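Brindport office hands the wastebaskets to a robot, and the cleaners get a new job title

BRINDPORT — The night crew at Nnaji, the parts distributor on the east side of town, used to empty the wastebaskets and go home. Since February they have had a colleague with two arms and no opinions, and going home has become a bit more complicated.

The company is trying out a two-armed robot from Zernbridge for what its paperwork calls "liner service," a job known everywhere else as putting a bag in the bin. The robot works the second floor in the evening, after the order desk has cleared out. It is supposed to open a bag over the rim, tug it down on both sides and move along.

Wafula Athumani has cleaned the building for years and is now listed on the schedule as a liner service supervisor. The new title came with a tablet, a small raise and a lanyard.

"I can do a basket in the time it takes to say so," Athumani said. "The robot likes to consider it first. I've started bringing a crossword."

His evenings have changed in other ways. He walks less and stands more, which his knees have noticed and do not care for. He has also become the person who decides what counts as a properly lined basket, a question that had never come up. The second floor now has a written standard for it, 2 pages long, with a section on overhang. A bag that hangs too far down one side gets logged as a "skew." Athumani says he has been leaving skews all over Brindport his entire working life.

Supplies are another matter. Nnaji had been buying proper bin liners by the roll, but a buyer found a good price on take-out bags, the kind with a smiley face and a thank-you on the front, and ordered 1000 of them before the trial was announced. Zernbridge's engineers would have liked something stiffer. They were told what was in the closet.

The handles have caused most of the arguments. On a roll liner there are none, and the robot was set up with that in mind. On these bags they fold over, bunch up or stick to one another, and the crew has spent several evenings working out which way they should face. The present ruling is outward. Last month's was inward.

Spares are hung at a height the arms can reach, which is lower than suits anyone on the crew. A supply cart was tried at first and abandoned when people from the order desk kept leaving coffee cups on it.

Nnaji says no one has lost a shift over the trial. The building has 53 wastebaskets, and the robot is cleared for the ones on open carpet along the walls. The baskets under desks, behind doors and in the restrooms still belong to the humans, along with the microwave, which was not included in the contract.

Wafula Mushi, who runs the evening operation and is no relation to Athumani (they get asked), keeps the log. It had reached 1552 entries at last check, many of them remarks by the crew. Mushi has asked them to stick to times and results. The remarks have gotten shorter, and not much kinder.

"Before, if a bag slipped down inside, somebody would just pull it back up," Mushi said. "Now somebody pulls it up and writes a paragraph."

She does credit the project with one improvement. The cleaners and the day staff had barely spoken before, and now a few people from the order desk stay late to watch. Two of them have learned to line their own baskets, apparently out of sympathy. 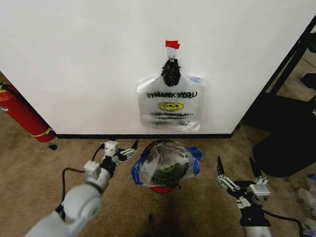
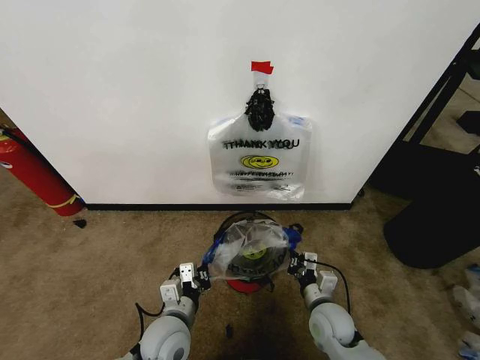 The trial runs until summer, when Nnaji will decide whether to extend it to the company's other office, in Fismont. The Fismont crew has been invited over for an evening to see how the work is shared out. They have sent a list of questions, beginning with whether the raise applies to them too and whether the lanyard is required.

Athumani has offered to show them around. He would also like it known that he is available to discuss overhang, by appointment, any night after six.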